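Stedine Toy Lending Library
Progress report to the Drinard Fund
February 28, 2022
Prepared by Rukhsana Lodhi

We're open, we're busy, and the shelves keep emptying out! When you agreed to fund the lending library we hoped to sign up 40 families by this point in the grant. We have 56, and several of them came because a neighbor walked in with a borrowed marble run and wouldn't stop talking about it.

Lending

We have made 275 loans since opening. Wooden train track and building bricks are the runaway favorites, followed by board games for the under-eights (we own two copies of the fishing game and could use two more). Puzzles started slowly. Krishnamoorthy Bhat began putting a finished-picture card on the front of each box, and now they go out as fast as the games do.
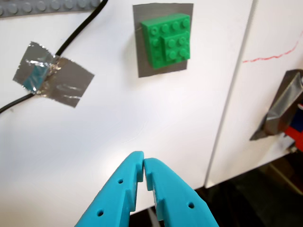
Green bricks on a white panel

Loans run for three weeks, with one renewal. Late returns have been fewer than we planned for, and we have not charged a single fine. A friendly text message does the job.

The Talpur branch

Our second pickup point at Talpur opened with just one cupboard and a sign-up sheet. It now has its own shelving, and families can return toys to either place. Moving crates between the two has been harder than it looked on paper. We bought a folding cart out of the equipment line, and it has already paid for itself in saved backs.

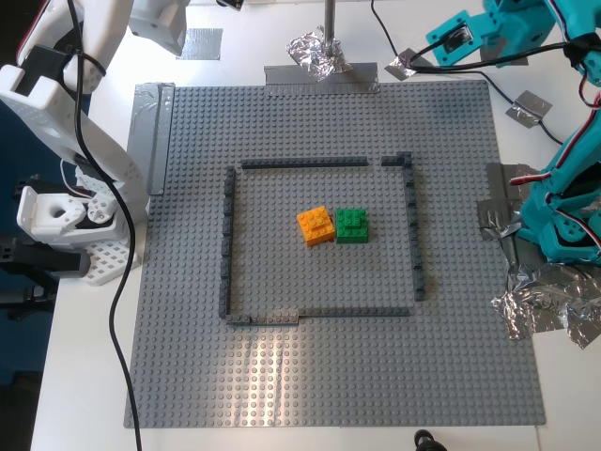
Dark gray brick walls on a gray baseplate, with two blocks inside

Sorting, cleaning and missing pieces

Every kit is counted when it comes back, and this takes up to 30 minutes for a big brick set. We tried weighing the boxes as a shortcut and it works beautifully for train track, less well for anything with tiny parts. Spare pieces go in the jar by the desk. Children love the jar. 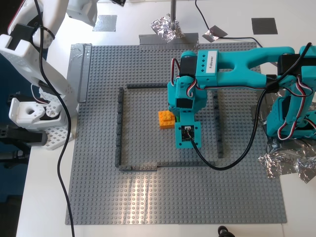 Gray baseplate on a white table

The catalog is finally online too. We chose Plerkness for the loan records, and after a bumpy first week with duplicate family accounts it has been a pleasure. Parents can see what is on the shelf before they make the trip. 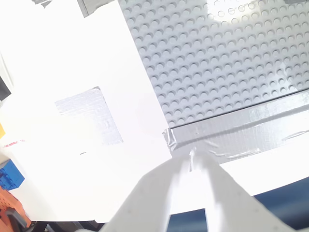
Play mornings were a small line in the original budget and have grown into the part families ask about most. Children try a kit at the table, then take it home if they like it. Brick builders lean hard on whatever they're working on, so keeping things still matters a lot. A long strip of gray duct tape along the lower edge holds the baseplate to the white surface under it, creases and all, and we'd like to add a couple of rolls to the supplies line for the coming months.

Next steps

By June we plan to have the baby and toddler kits boxed and labeled, and a small collection of adapted toys with large switches and easy grips. Krishnamoorthy is pricing those now and will send the list along with our next spending sheet.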